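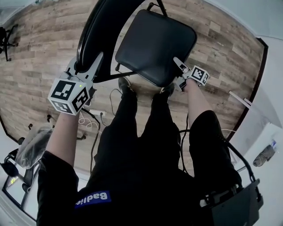 I want to stick up for the folding chair. Somebody has to, after the evening we had in July when Hawi Kassa stood up in the Tollordale residents' room and proposed spending the whole seating pot on stacking chairs. Lovely stacking chairs, I'll give her that. She'd brought the Subramaniam catalogue along with the page corners turned down and everyone cooed over the colours.

I didn't coo. I've been putting chairs out in one hall or another for 13 years (choir first, then the film nights, now whatever anyone will let me do) and I have opinions about it that my family are very tired of.

A stacking chair takes up exactly as much floor at midnight as it did at teatime, only taller. You make your towers, you shove them against a wall, and from then on that wall belongs to the chairs. You can't get at the sockets or open the cupboard properly. Then some child works out that the tower has a summit. A folding chair goes flat! You can slide it behind a door, under a stage, down the side of a piano, into the boot of a small car with the dog still in it. I had two behind my wardrobe for most of a winter and forgot they were there until we moved the wardrobe.

Now, I know what people say, because Valtteri Lehtinen said all of it to me over the washing up. They pinch your fingers. They're hard on the backside. They fold up with you in them. Fair enough on the fingers, I've a mark on my left thumb from an old slatted thing that I'd happily have thrown in the canal. But the rest comes from sitting on bad ones, the all-metal sort that ring like a bell when you drop them and freeze the backs of your legs. Get one with a padded seat and a back with a bit of a curve to it and you can sit through a very long film on it. I have. It was Hungarian.

What I do think is that most people fold them badly. They stand at the side and sort of wrestle. Stand or sit square in front of the thing, one hand on the top of the back and the other on the seat, and keep your fingers away from the hinge. Lift the seat, let the back come to meet it, done. And clear the floor first, please -- cables especially, as a chair leg will find an extension lead in any room in the country and drag the kettle off the side with it.

Black ones, too, if I'm being asked. Hawi's catalogue had a mustard that looked gorgeous on the page, and give it 5 months of squash and biscuit and tell me what colour it is then. Black doesn't match anything so it doesn't clash with anything either, and when you have to borrow a few extra from the Forkura studio down the road they don't look like visitors.

Money came into it, of course. We had 3,000 to spend, and the Fotunik folding ones (padded, curved back, thin metal legs, the lot) would have left enough over for a trolley to wheel them about on. A trolley! I've wanted a trolley since the choir. Valtteri reckons I'd have voted for milking stools if they came with a trolley and he may have a point.

Anyway, it went to a show of hands and we've ended up putting it off till the next meeting. Hawi's getting a sample stacker in so we can all have a sit. I'll be bringing one of mine, under my arm, on the bus -- let's see her do that with hers.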